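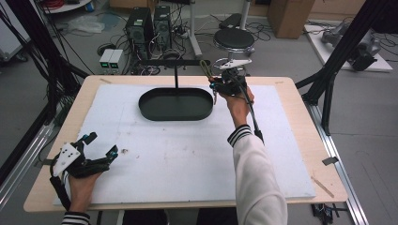
Weiße Schaumplatte auf dem Arbeitstisch: was davon zu halten ist

Werkstatt > Arbeitsplatz > Unterlagen und Ablagen
Lesezeit: 5 Minuten

Seit ein paar Jahren gilt die weiße Schaumplatte als Allheilmittel für jeden Tisch, an dem gebastelt, geschraubt oder sortiert wird. Sie soll das Holz schonen, Kleinteile sichtbar machen, leise sein und fast nichts kosten. Ich habe meine Zweifel, arbeite aber trotzdem auf einer. Ein paar Erfahrungen, die in der Werbung gern fehlen.

Die Sache mit der Sauberkeit

Weiß sieht im Laden gut aus. Auf dem Arbeitstisch bleibt es das eine Weile, dann kommen die grauen Wischspuren und die kleinen dunklen Punkte, wie auf der Platte im Foto. Wer Metallteile über die Fläche schiebt oder mit schwarzem Gummi hantiert, bekommt sie früher, alle anderen später. Die üblichen Ratschläge dagegen (Schmutzradierer, Backpulver, Zahnpasta!) habe ich ausprobiert. Der Schmutzradierer nimmt einen Teil der Schlieren weg und raut dabei die Oberfläche auf, sodass der nächste Fleck noch besser haftet. Backpulver macht Arbeit und Krümel. Zahnpasta hinterlässt den Geruch von Zahnpasta.

Was bei mir halbwegs geholfen hat: ein weiches Tuch, lauwarmes Wasser, ein Tropfen Spülmittel, kaum Druck. Danach trocken nachwischen. Platten mit Papierdeckschicht vertragen das Wasser schlecht und wellen sich, da bleibt nur der weiche Radiergummi. Lösungsmittel haben auf Schaum nichts verloren. Probieren Sie im Zweifel alles zuerst auf der Rückseite.

Und dann die Frage, ob man überhaupt putzen muss. Leichte graue Spuren stören beim Arbeiten wenig. Wer allerdings kleine dunkle Schrauben auf der Platte sucht, greift irgendwann zum dritten Mal nach einem Fleck.

Umdrehen statt wegwerfen

Die meisten Platten haben zwei gleiche Seiten. Ich drehe meine im Mai um, wenn ich ohnehin die Werkstatt ausräume, und habe dann wieder eine helle Fläche. Mehr Pflege bekommt sie nicht. Von selbstklebender Schutzfolie rate ich ab: Sie wirft Blasen, spiegelt unter der Lampe und löst sich zuerst an der Ecke, an der man mit dem Ärmel hängen bleibt.

Festmachen, aber womit?

Eine lose Schaumplatte rutscht. Das doppelseitige Klebeband, das in fast jeder Anleitung steht, hält ordentlich und reißt beim Abziehen entweder die Deckschicht der Platte mit oder bleibt als gelblicher Streifen auf dem Tisch. Auf einem hellen Holztisch ist das ärgerlich.

Metallklammern am Rand sind die bessere Lösung, auch wenn sie nach Büro aussehen. Ein paar Hinweise dazu:

- Klammern so setzen, dass beide Unterarme frei bleiben. Direkt vor dem Bauch haben sie nichts zu suchen.
- Zwischen Klammer und Schaum ein Stück Pappe legen, sonst drückt sich die Kante ein. Die Delle geht nicht mehr heraus.
- Vor dem Kauf die Dicke von Tischplatte und Schaum zusammen messen. Die kleinen Klammern von Tak, die im Baumarkt an jeder Kasse hängen, gehen bei mir nicht weit genug auf.
- Einmal kräftig an der Platte schieben, bevor man etwas Schweres daraufstellt.

Antirutschmatten darunter funktionieren ebenfalls, nur liegt die Platte dann je nach Matte leicht federnd auf. Zum Schneiden oder Zeichnen taugt das nicht.

Das Tablett mit Rand

Für Kleinteile gibt es inzwischen Sortierschalen, Magnetschalen, Silikonschalen und ganze Systeme mit Einsätzen. Der Sortierer von Irka hat mich 28 Euro gekostet und liegt im Schrank. Die Fächer sind so eng, dass ich mit den Fingern nicht hineinkomme, und den Deckel bekommt man nur mit beiden Händen auf.

Ein gewöhnliches Tablett mit hochgezogenem Rand leistet mehr. Oval ist angenehm, da sich in den Ecken nichts verkriecht. Dunkelgrün wie im Bild hebt sich gut von der weißen Unterlage ab, und helle Teile findet man darauf schneller als auf Weiß. Für schwarze Schrauben bringt ein dunkles Tablett natürlich nichts. Dann lieber die Teile direkt auf die helle Platte legen oder ein zweites, helles Tablett nehmen.

Wohin damit? Ich stelle es weiter nach hinten, zur entfernten Kante hin. Vorne stößt man mit dem Handgelenk dagegen. Ganz an den Rand gehört es auch nicht, von dort fällt es hinunter, und zwar voll.

Ständer auf dem Tisch

Bei T-förmigen Ständern bin ich besonders misstrauisch. Ein schmaler Pfosten mit Querstange darüber sieht praktisch aus, und für leichte Dinge ist er es auch. Hängt man aber nur auf einer Seite etwas Schweres auf, neigt sich das Ganze, und auf Schaum neigt es sich eher als auf blankem Holz. Entweder den Fuß durch die Unterlage hindurch am Tisch befestigen oder die Last gleichmäßig verteilen. Kleben Sie den Fuß bloß nicht auf die Schaumplatte! Die Deckschicht reißt, und der Ständer liegt samt Inhalt im Tablett.

Kabel

Kein Thema wird mit mehr Zubehör beworfen. Spiralschläuche, Kabelkanäle, Klettbänder in sieben Farben, kleine Magnete, die beim ersten Ruck abfallen. Das Set von Pladix hat im Netz über 2.000 Bewertungen, fast alle begeistert. Ich vermute, die wenigsten dieser Leute haben die Klebepunkte länger als einen Sommer benutzt.

Was taugt: Kabel, die nicht bewegt werden, an einem Pfosten oder Tischbein bündeln und dort lassen. Kabel, die an einem Handgerät hängen, brauchen dagegen Spiel. Bündelt man sie zu knapp, zieht jede Bewegung am Stecker. Eine lockere Schlaufe oben am Gerät ist völlig in Ordnung, solange sie nicht im Weg hängt. Prüfen Sie das mit ausgestrecktem Arm und erst danach mit dem Kabelbinder.

Rechner und Netzteile auf dem Boden hinter dem Tisch sind weit verbreitet, und ich halte wenig davon. Der Staub sammelt sich dort schneller, die Lüfter ziehen ihn ein, und zum Saugen kriecht man zwischen die Leitungen. Ein niedriges Rollbrett hilft etwas. Wer keins will, lässt wenigstens so viel Abstand zur Wand, dass die Saugdüse hineinpasst, und schaltet vorher alles ab.

Was sich am Rand sammelt

Auf jeder Unterlage liegt nach kurzer Zeit irgendein Stäbchen, ein Rest, ein Werkzeug ohne Platz. Die Ratgeber empfehlen dafür eine »Parkzone« aus farbigem Klebeband. Habe ich gemacht, in Blau. Nach einem Monat lagen die Sachen daneben. Ein Becher am Tischbein, mit einer Schraubzwinge gehalten, hat mehr gebracht, und geleert wird er, wenn er voll ist.

Kaufen oder nicht?

Für Papier, Stoff, leichte Montage und alles, was nicht zerkratzen soll: ja, eine einfache Platte genügt. Für Lötarbeiten, Heißkleber oder scharfe Klingen: nein, auch dann nicht, wenn »hitzebeständig« auf der Packung steht. Die teure Ausführung, die ich mir aus Erkatport habe schicken lassen, war nach kurzer Zeit genauso grau wie die billige vom Bastelladen. Sie hatte allerdings den schöneren Karton, in dem jetzt die Klammern liegen.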